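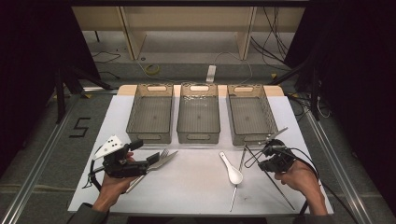
Cutlery sorting operators (2 positions), Virkavik site

Besik prepares trays and cutlery for canteens. From August the sorting of forks, spoons and chopsticks at Virkavik goes step by step to the Arruda line, and the work of our sorters changes with it. We look for two colleagues who want to learn the new way from the start.

Your tasks
Sort cutlery into baskets with a hand-held gripper in each hand, so that the line can learn from your movements
Repeat a round when the grip was not clean
Later, watch the line and take over the pieces it refuses

What we ask
Calm hands and patience - experience with machines is not needed
Simple spoken English

What we offer
Paid training of 15 shifts
The same hourly pay as our present sorters, who all keep their contracts
A short break after every hour with the grippers

Apply by letter or at the Cliselov office, room 124, before 16:00. Please write reference 2146.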